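Montre automatique : l'amplitude chute en position verticale après révision

Rubrique : Mouvements mécaniques, réglage et entretien

calibre_perdu

Bonjour,

Je possède une Skastex automatique équipée d'un calibre Estik, révisée en février par l'atelier Wamau. Depuis son retour, elle retarde dès que je la porte et reste presque exacte quand elle est posée à plat la nuit. J'ai fait des relevés sur un chronocomparateur Bright, montre remontée à fond par la couronne, stabilisation d'une demi-heure avant lecture :

cadran en haut : amplitude 300 degrés, erreur de repère 2 ms
couronne en bas : amplitude 226 degrés, marche en retard

Les autres positions verticales donnent des valeurs très proches de la deuxième ligne. Cadran en bas, je retrouve à peu de chose près la première. L'angle de levée réglé sur l'appareil est celui de la fiche du calibre.

L'atelier me répond que la montre est « dans les tolérances » mais ne précise pas lesquelles. Un tel écart entre le plat et la verticale est-il normal sur un mouvement qui vient d'être révisé ? Faut-il suspecter le spiral, l'équilibrage du balancier ou la lubrification ? Je n'ai pas l'intention d'ouvrir moi-même, je voudrais seulement des arguments avant de renvoyer la montre.
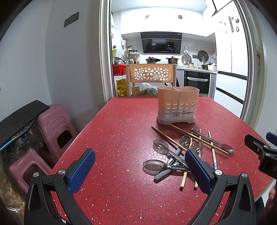
spiral_plat

Non, l'écart est trop important. Une baisse à la verticale est inévitable : à plat, l'axe de balancier repose sur l'extrémité d'un seul pivot, en vertical il frotte par le flanc des deux pivots dans leurs pierres. Mais sur un mouvement propre, la perte reste nettement inférieure à ce que vous mesurez.

Vos valeurs à plat sont bonnes et identiques des deux côtés. On peut donc écarter en première analyse le ressort de barillet et le rouage, qui feraient baisser l'amplitude dans toutes les positions. Reste l'organe réglant :

- pivots de balancier marqués ou mal polis sur le flanc ;
- pierres mal nettoyées, ou huile trop épaisse ou en excès sur les pivots ;
- ébat de hauteur ou ébat latéral hors cote ;
- spiral qui touche un bras de balancier ou le coq, à vérifier à la loupe.

Comme toutes les positions verticales se ressemblent, je penche pour l'état des pivots ou le nettoyage des pierres. Un défaut d'équilibrage se verrait surtout dans la marche, avec une avance dans une position et un retard dans la position opposée. Notez toutefois que cet effet s'annule presque à l'amplitude que vous relevez en vertical. Un balou serait donc en partie masqué. Il faut refaire les mesures verticales une fois l'amplitude corrigée.

L'erreur de repère est un sujet à part. Elle se règle au porte-piton et n'explique pas la chute. 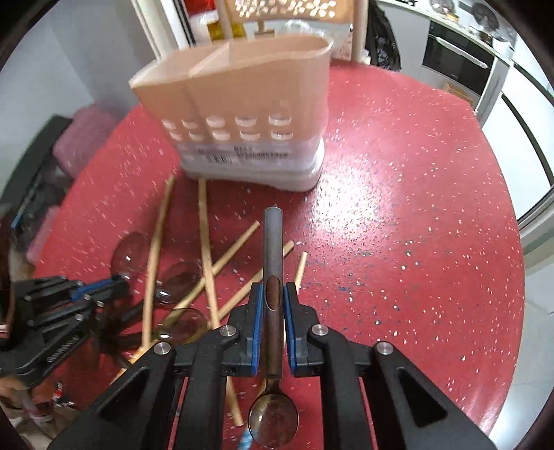

Tube métallique sombre tenu à la verticale, cuillère en inox

Demandez à Wamau le relevé de sortie en 5 positions, à pleine charge puis après 24 heures. Si l'atelier n'en a pas, c'est déjà une réponse.

tictac_du_sud

Montre magnétisée à mon avis. Un coup de démagnétiseur et c'est réglé, j'ai eu pareil sur la mienne.

echappement_libre

Le magnétisme donne le plus souvent une forte avance, par collage des spires. Ici la montre retarde. Le test à la boussole ne coûte rien, mais je n'y crois pas.

D'accord avec spiral_plat pour l'essentiel. Deux réserves. L'angle de levée : une erreur de saisie fausse l'amplitude affichée dans toutes les positions, donc l'écart subsiste, mais les valeurs absolues deviennent inutilisables. Vérifiez que la fiche correspond à la bonne variante du calibre. Ensuite le micro : sur un support mal serré, la montre glisse en vertical et le signal se dégrade. Refaites la mesure couronne en haut en regardant si la trace est nette. Deux lignes propres et parallèles, la lecture est fiable. Un nuage de points, recommencez avant d'écrire à l'atelier.

Pour la garantie, joignez les tracés imprimés et pas seulement les chiffres.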